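October, 7.15 in the morning

Rain again, gutters overflowing on the north side. Walked in by the canal path and was at the desk before the heating had come on. Radiator valve still sticks at 2. I turned it to 4 and back and it made no difference.

The job for the week is the badge and lanyard page for the Brokalden visitor handbook. The old page said to wear the badge "visibly at all times" and gave no method. It also left out length. The standard lanyard from Pelkonen measures 382 mm from the back of the neck to the clip when it hangs straight. I checked it with the steel rule, then again with the tape, which read a little over. I am using the figure from the rule.

At that length the holder sits low on the chest of an average adult and rather lower than that when the wearer is seated. At a counter it drops below the edge and the card can't be read. The Undeo version is shorter at 300 mm and sits well when standing, but it catches on the ears if it is put on one-handed. I tried it 12 times before lunch and it caught on most of them. Two hands are better, one on each side, held apart wider than the head, with the holder left to hang at the bottom of the loop. The weight of the holder takes out most twists before the strap gets near the head. If a twist remains it should be let out at that point, as it is awkward to do once the strap is behind the neck.

The foam head is useful for this. It has no hair and no collar, so it gives the simplest case, and it does not get bored. Its drawback is that it has hardly any mass and slides on a smooth surface. On felt it behaves better. 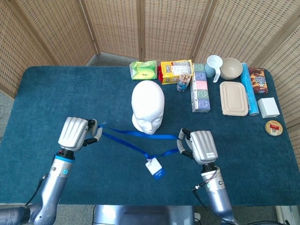
Blue lanyard and white badge holder, held at both ends in front of the foam head.

The strap is slack in a wide V and the holder is at the lowest point, as the text asks. The Lipo biscuits and the jar of mixed nuts are along the back with the mug and the beige bowl, and I considered cropping them out, but a tighter crop loses the top of the head and the page needs the head. It stays as it is.

Afternoon spent on wording. "Drape" went, "loop over" stayed. I took out "simply" in every place it occurred. There was a longer discussion with myself over whether the blue band at the bottom of the holder should be mentioned, given that handbook readers may be issued a different colour. Left it out of the instructions and put the colours in the Prindelell order sheet, where they belong. The order sheet still lists a discontinued clip. Must write to them about it - second time of asking.

Ate at the desk at three, cheese and an apple. Tea went cold during the paragraph on breakaway fasteners, which is too long and will have to be split. The fastener should release under a sharp pull and hold under the weight of the card and two keys. I have no spring balance here to test the pull, so that line is marked for checking.

Left at ten to six. Rain had stopped, path under water by the lock, went round by the road. Tomorrow: fastener paragraph, clip letter, radiator valve.

Back to top | Contact | © All entries remain the property of the author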